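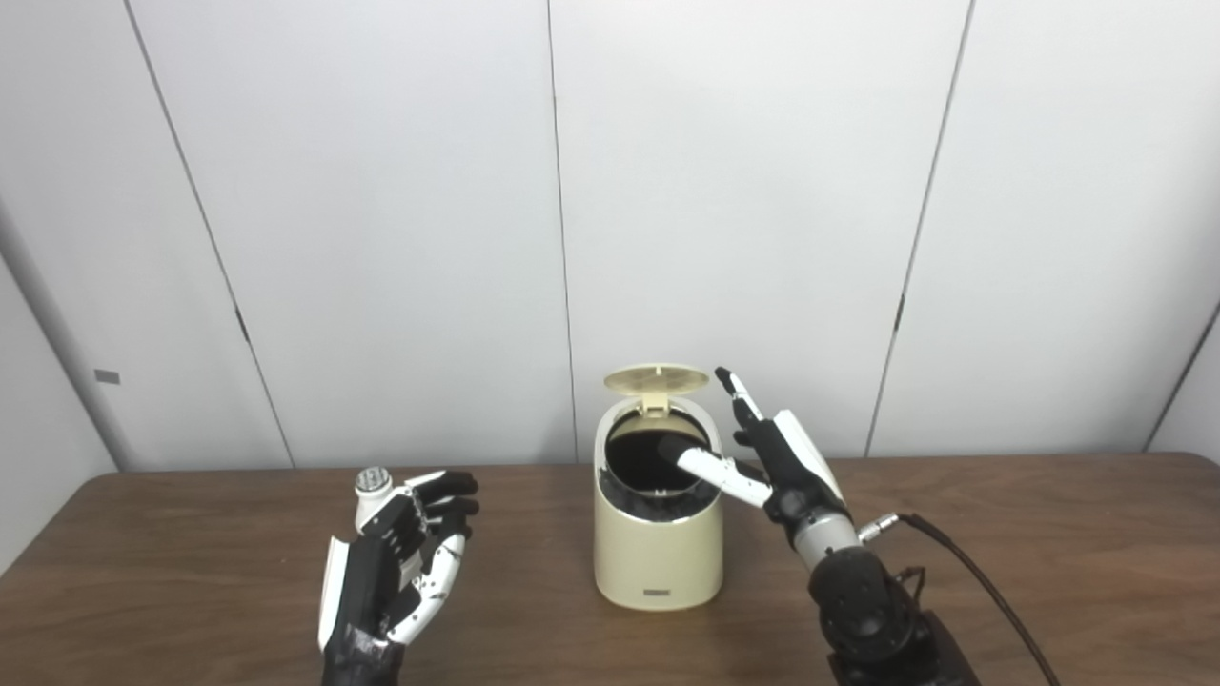 测试台日常：双手对桌面小垃圾桶，桶盖开着，左手捏着一个白色小圆柱件。

关于我们

我们是 Perine 测试间，Zinville 下面的一个小团队。平时就干一件事：把别人家的手、臂、相机、控制器装起来，跑同一套活，然后把结果摆在一起比。不造机器人，也不卖机器人。有人问我们是不是代理商，不是。

这个页面一直说要写，拖了很久，先放一版上来，后面慢慢补。错别字看到了请发邮件告诉我们，谢谢。

怎么来的

最早是给 Zinville 自己的项目选夹爪。样本册上写的抓力、重复精度、寿命，每家测法不一样，放一起根本没法比。那就自己测。先测了两指平行夹爪，后来加吸盘，再后来五指手也进来了。测着测着别的部门也来要数据，外面的集成商也来要，干脆单独拉出来做。

目前测过的末端执行器 35 款，其中多指手 17 款。手臂少一些，占地方，换一次底座半天就没了。

我们测什么

末端：平行夹爪、吸盘、三指、五指仿人手。五指手这一年问的人最多，排期也最满。
手臂：单臂、双臂都做。主要看带着手和线缆以后还剩多少活动范围，空载数据意义不大。
相机：头部视角为主，腕部相机另外排。看遮挡、看反光、看手挡住目标以后算法还认不认得。
控制器：延迟、抖动、断线以后怎么恢复。这块最枯燥，也最容易出问提。

任务库

所有任务都是家里和办公室里的普通东西。开盖、放入、拿起、翻面、递手、插拔。现在库里有 577 条任务记录，每条对应一个物件加一个动作加一组初始位置。物件不挑好拿的。亮面的、浅色的、套了塑料袋的都要有，浅色物件配浅色墙面，对相机不友好，所以保留。

桌面小垃圾桶这一组我们内部叫“投放组”。听着简单，真跑起来麻烦事不少：桶口小，手大；桶盖立着，手指要从盖子上方或者旁边绕；里面套了袋子，拇指伸进去容易带到袋子边。平行夹爪做这个基本是松开就完，五指手要考虑哪根手指先让开，松手以后怎么退出来。同一个动作，两类末端的失败方式完全不同，放在一起看很有意思（对我们来说有意思，客户一般只看表格）。
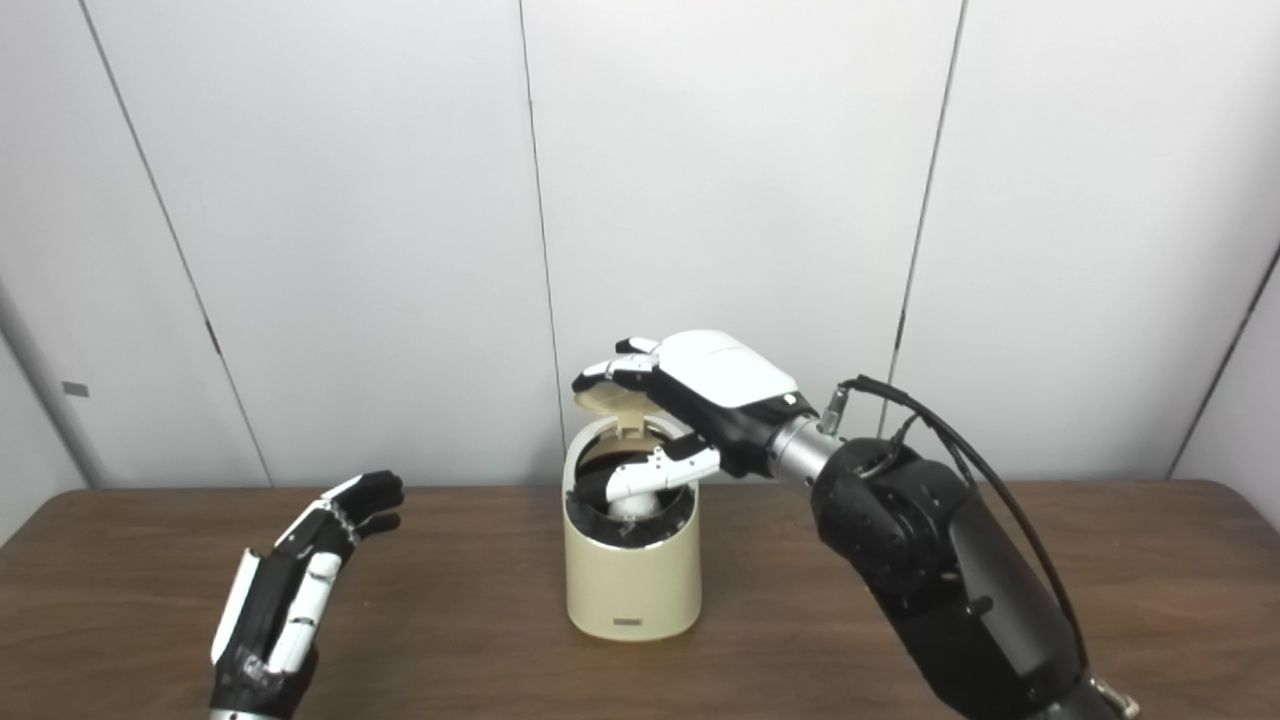 投放组：右手拇指伸入桶口，桶里露出一件白色圆头物品，左手悬在一侧。

比较的规矩

每款末端每个任务跑 200 次，少一次都不出报告。中途换过件的，从头来。
同一张桌子，同一面墙，同一套灯。桌子不换，划花了也不换。
失败要分类：没抓到、抓到掉了、碰到别的东西、超时。只给一个成功率的报告我们不写。
厂家可以来现场看，可以调参数，调参时间记入报告。正式开跑以后不能碰。
线缆走法要拍照存档。同一款手，线从腕部往上绕还是往下垂，结果能差出一截，吃过亏。
左右手分开记。很多人以为镜像装一下就一样，装完再说吧。

控制和数据这块

双手任务目前走两条路线，遥操作和策略执行，两边分开出表，不混。遥操作主要看手本身的上限，策略执行看整套系统。经常有手在遥操作下很好用，换成策略就不行了，多半是反馈频率或者相机视角的事，偶尔是我们自己标定没做好。标定没做好的那几次也写在报告里了，没删。

录下来的数据统一过 Pappas 流程，就是我们自己写的一套整理脚本，对时间戳、切片段、标失败类型。名字是当时随手起的，后来改不动了。脚本界面很丑，能用。

Jurkance 是我们的转接法兰项目。起因很简单，每家手的安装孔都不一样，每次换手都要现加工一块板，等件等到烦。现在一套底板加几种转接环，大部分手当天能装上。图纸可以给，来信要，注明手的型号和手臂型号。七月会更新一版，主要改线缆出口的位置，老版出口太靠里，插头顶着。

跟谁合作

做手的厂家，送样来测，报告先给厂家看，事实错误可以改，结论不改。
做集成的公司，选型之前来问一句，省得买回去才发现装不上。
学校和实验室，可以用台子，自带物件也行，物件要留一份给我们入库。

不接的：只要一个好看的宣传视频的；要求不公开失败次数的；爆炸物、刀具、活物相关的。

常被问到的几件事

能不能推荐一款最好的手？不能。看您要干什么。
排期多久？末端一般比较快，双臂整机要等。来信说明型号、接口、希望测的任务。
能不能远程看？可以，正式开跑时开直播，只看不说话。
报告收费吗？送样方付测试费，公开版摘要免费。
样件坏了算谁的？协议里有，签之前请看完，真的请看完。

现在在忙什么

五指手第二轮对比，投放组和递手组先跑，插拔组排在后面。头部相机换了安装高度，旧数据和新数据不能直接比，表里会标出来。控制器那边在查一个偶发的掉线，还没找到原因，找到了会写在更新记录里。

来访请提前写信，Perine 测试间在 Zinville 园区里面，门口没有牌子，到了打电话，有人下来接。

本页更新：2025年4月20日，星期日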